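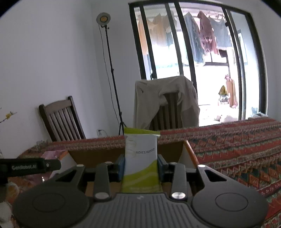
Besen asked on Friday whether the grip trials really need a slow close, and yes, they do! Slow closes gave us our cleanest force curves so far.

4.2 Recording a carton grip

1. Start Saltora and set the log rate to 200.
2. Hold the carton upright between the two finger pads.
3. Close the gripper slowly, then hold for 2 seconds.
4. Lift, lower, release. Repeat for 20 takes.

Note: Slim cartons are wonderful for this method, and even small slips show up in the plot.

Caution: Keep fingers clear of the linkages.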